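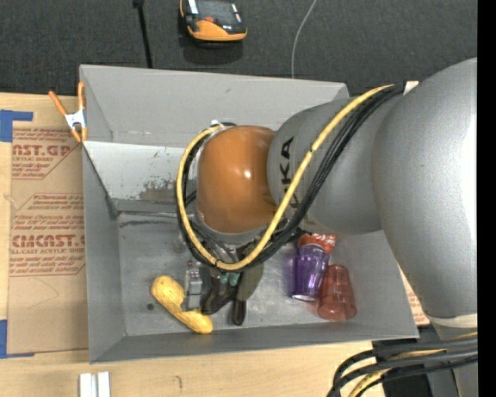 Gudeleck オープンコンテナ G-121（グレー）

商品番号 3082
販売元 株式会社Kurkach 日本語窓口

ふたのない、壁の高いグレーのコンテナです。部品の一時置き、仕分け、作業台の上での受け箱としてお使いいただけます。壁は底から外側へ少し開いた形をしていますので、手を奥まで入れやすく、底の隅に残った小さな部品も取り出しやすいです。

当社では以前、壁がまっすぐな箱を販売しておりました。お客様から「隅のねじが取れません」というご意見を何度もいただき、設計担当のAdelino Cardosoが壁の角度を見直しました。G-121はその二番目の型です。一番目の型は壁がもっと大きく開いていて、台の上で場所を取りすぎましたので、現在は販売しておりません。

仕様
内寸の深さ：121 mm
色：グレー（つや消し）
底面：金属板、塗装なし
ふた：なし（別売のふたもございません）
持ち手：なし
一箱の最大荷重：70 kg（平らな台に置いた場合）

底面について
底の金属板には塗装をしておりません。塗装がありますと、部品が当たったときにはがれて、細かい粉が部品に付くことがあるからです。その代わり、お使いになるうちに曇りや、すり傷や、黒っぽい点が出てまいります。壁の内側にもこすれた跡が付きます。これらは強度に関係がありませんので、そのままお使いください。見た目が気になるお客様には、交換用の底板（商品番号は本体と同じで、末尾にBが付きます）をご用意しております。

置き場所について
平らで、硬い台の上に置いてください。木の天板の上でもお使いになれますが、箱を引きずりますと天板に線が付くことがあります。別売のTuvitz滑り止めシートを下に敷いていただくと、箱が動きにくくなり、天板も守れます。シートは四隅だけに敷く方法と、全面に敷く方法があります。重い部品を入れるお客様には、全面をおすすめいたします。

箱を積み重ねることはできません。空の箱でしたら、重ねて収納することができますが、長い時間重ねておくと抜けにくくなる場合があります。そのときは無理に引っぱらず、二人で左右から少しずつ動かしてください。

お手入れ
乾いた布で、底から壁の方向へ拭いてください。油が付いたときは、中性洗剤を薄めた水を布に含ませて拭き、その後で水拭きをして、よく乾かしてください。金属のたわしは使わないでください。洗った後に水が底に残りますと、さびの原因になります。

お客様の声
「電装部品の仕分けに使っています。浅い箱より部品が飛び出さないので助かります。ただ、持ち手がほしいです。」（Jiahui Kong様）
「壁の色が落ち着いていて、銀色の部品はやや見にくいです。白い布を敷いて使っています。深さはちょうどよいです。」（Arnout Leemans様）

持ち手のご要望は多くいただいており、次の型で検討しております。発売の時期はまだ決まっておりません。

価格と納期
一箱 2000円（税込、送料別）。在庫がある場合は、午後2時までのご注文を当日に発送いたします。9月は棚卸しのため、発送が遅れることがあります。まとまった数のご注文は、納期を先に確認させていただきますので、担当のShiyu Yuまでご連絡ください。

一緒に購入される商品
Tuvitz滑り止めシート（グレー、黒）
Papadakis仕切り板（G-121には高さが合いますが、壁が開いているため、上の方に少しすき間ができます）
交換用底板 3082B

返品は未使用のものに限り、お受けいたします。輸送中に壁が変形していた場合は、使用される前に写真を撮って、お送りください。新しい箱と交換いたします。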